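Ilinbridge 零件间:散件整理

发布于2024年12月30日,星期一
分类:库房 / 散件 / 图集

零件间靠北墙的那排架子底下,一直放着14只没有标签的塑料盒。盒里的东西来路很杂,有拆旧设备留下的,有买多了剩下的,也有搬库时从别的抽屉里倒进来的。九月开始清理,到这周全部过完,登记入册的一共1105件。本页放两张图,另附分类办法、几类常见小件的辨认要点和现在的存放位置,方便以后来领料的人查。

铺纸

散件一律先倒在纸上再分。用的是整张的棕色牛皮纸,80克,铺在白色桌面上。直接倒在白桌上也试过,浅色的垫圈和尼龙件不好找,铝壳的小件还反光。牛皮纸颜色深一些,黑的、银的、红的、黄的都看得出来,螺钉也不容易滚走。

纸要铺平,卷边朝下。一张纸一般用两三天,沾了油就换。换下来的纸先抖一遍再扔,头一个星期就从废纸里抖出过两颗M3的沉头螺钉。

每次倒出来的东西不要多,件与件之间留出空来。堆在一起的时候,接线端子的螺钉口容易挂住电容的引脚,拉扯几下引脚就弯了。

图集

牛皮纸铺在白色桌面上,四件小东西散放着。左上方竖着的是一只深色的小圆柱电容,侧面有一道浅色条纹。

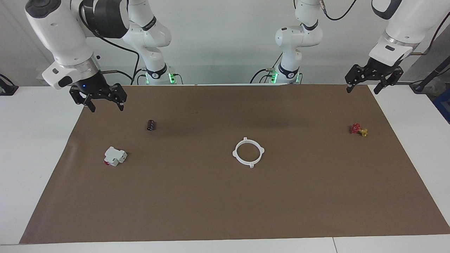 下一张:纸的左侧是黄色小件和红色星形手轮,中间偏右是深棕色的接线端子,上面一排银色螺钉。
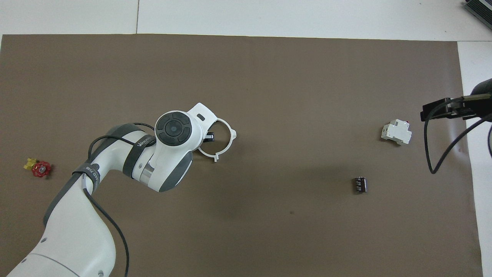
分类办法

分类只分到第二级。第一级看用途,分电气、管路、紧固、其他四类。第二级看形状和接口,不看品牌。原来的旧册子是按供货商排的,Grorkley 的放一格,Lahlou 的放一格,同一种端子要翻两个地方才找得齐,这次取消了。供货商的名字只记在卡片背面。

拿不准的先放进“待定”托盘,每周五统一看一次。待定托盘最满的时候有大约300件,大半是不带字的塑料件。现在剩下的不多,单独装了一盒,放在架子最下层右手边,谁认识可以直接写张条子夹在盒盖里。

电气小件

电解电容。先看外壳上的条纹,一般标的是负极那一侧。再看容量和耐压,两个数都要抄到卡片上,缺一个就算未登记。顶部鼓起、底部有渍的不入库,放进报废盒。引脚剪短过的另放一格,只给做样板和教学用,不上正式设备。

接线端子。数位数,看螺钉是一字还是十字,再看能进多粗的线。螺钉逐颗拧松再拧回去,拧不动的挑出来。有些端子的螺钉头已经滑了,外表看着还好,用螺丝刀一试就知道。成排的端子不拆开,整排存放,领用时再按需要的位数截。

保险管和管座。玻璃管对着灯看一眼,再用万用表量一遍,两样都做。只看不量的那一批后来返工了,里面有三支是断的。

开关和按钮。常开、常闭分开放。带灯的注明电压,没有标的用可调电源从低往高试,试完把数写在胶带上贴住壳体。

管路小件

阀门手轮。塑料的多,颜色有红有蓝有黑。颜色在不同厂家那里含义不完全一样,不能拿颜色当冷热的依据。分的时候看中心孔,方孔一格,花键孔一格,圆孔带顶丝的一格。孔里裂了的不要,拧上去会打滑。

小阀体和接头。塑料件先看螺纹有没有压扁,再拿标准件试旋两圈。旋不进去的不要硬拧。带密封圈的要把圈取下来看,发硬的换掉,尺寸对不上的宁可空着,在卡片上写“缺圈”。

手轮和阀体尽量配好再存。能确定是一套的,用扎带穿在一起。不能确定的各放各的,不要凭颜色硬配。

紧固件

螺钉、螺母、垫圈占了总数的一大半,过得最快。直径用孔板比,长度用尺量,头型和槽型分开。公制和英制混在一起的那两盒花了整整两天,分完以后英制的单独放在绿色标签的抽屉里,平时不用开。

锈得轻的泡一夜,刷干净,晾透以后上一点薄油。锈得重的直接报废。不锈钢件和镀锌件不要放在一格里。

垫圈不逐只登记规格,按内径装袋,袋上写数量。弹簧垫圈和平垫圈分袋。

其他

弹簧、胶脚、铭牌、线卡、旋钮帽,还有一些叫不上名字的小盖子,都归在这一类。弹簧按外径分,太长的弯一下放不进抽屉,挂在柜门内侧的钩子上。旋钮帽按轴孔分,半圆孔的最常用,放在最前面。

存放位置

A 柜一至四层:电容、电阻、保险管
A 柜五层:接线端子,整排的放左边,截开的放右边
B 柜一、二层:开关、按钮、指示灯
B 柜三层:手轮、阀体、接头、密封圈
C 柜:紧固件,绿色标签为英制
D 柜:其他类,弹簧挂在门内
架子底层右侧:待定盒
门后:报废盒,每月清一次

电子登记用的是 Skunum 表,零件间门口的电脑上可以打开。领走以后在表里减数,不会用表的写在门边的本子上,周五有人补录。表里的位置编号和柜门上的标签是同一套,先写柜号,再写层号,最后写格号,例如 B-3-06。

领料和归还

常用件可以自取,一次不超过一袋。整排的接线端子和成套的阀件请先登记。领多了没用完的,放回门口的归还托盘,不要自己放回抽屉。这次清理时在电阻格里找到过垫圈,在垫圈袋里找到过保险管,都是放错的。

外面带来的散件也可以收,要求干净,不带油,最好附一张条子写明从什么设备上拆下来。没有条子的也收,先进待定盒。

电容请不要带电送来。拆下来以后先放电,再把两只引脚用短线接上,用纸袋装好,袋口写“已放电”。

还没做完的

C 柜最下面两层的标签还是手写的,等标签纸到了再换。
密封圈缺中间几个尺寸,已经列在采购单上。
Lahlou 的旧型号端子找不到对应的盖板,手上有多余盖板的请告诉零件间。
旧册子暂时保留,放在 A 柜顶上,查老编号时还用得着。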